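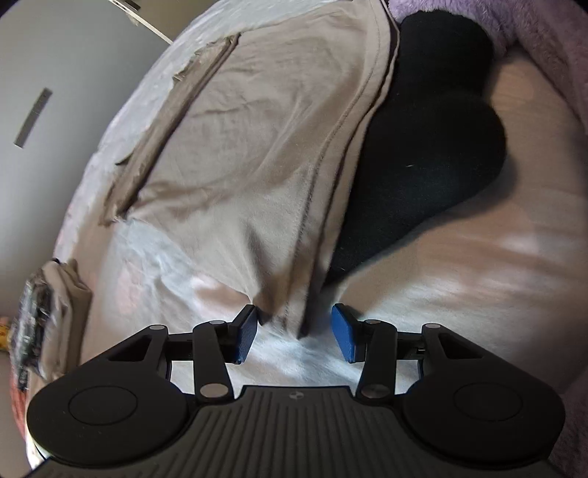

Can anyone help me with folding for a carry-on? I'm flying to my cousin's wedding in May with one small bag, and the airline I booked charges $58 if it goes over the size limit. I've been practicing on the bed, on top of a pale sheet, and the beige piece I've got spread out there is the one giving me grief. Every way I fold it I end up with a hard crease right down the front. Do I roll it? Fold it around something? There won't be an iron where we're staying - my aunt already warned me.
Aisyah Nair

Roll it. I did three weeks with a Trurnia 400 bag and rolled everything, shirts and all. Button it up first, lay it face down, sleeves in, then roll from the bottom hem. Don't pull it tight or you just get lots of little creases in place of the big one. Sweaters I fold, they take up too much room rolled.
Ridwan Sembiring

Rolling never worked for me on anything lightweight, sorry Ridwan! What I do is put a T-shirt in the middle and fold the good piece over it, so the fold is soft and fat. Goes in last, right at the top. Then hang it in the bathroom when you get there and run a hot shower for ten minutes. Also measure your bag with the wheels on, I got caught out by that once.
Wibisono

Contact us | © Jokasier Community Help | Back to top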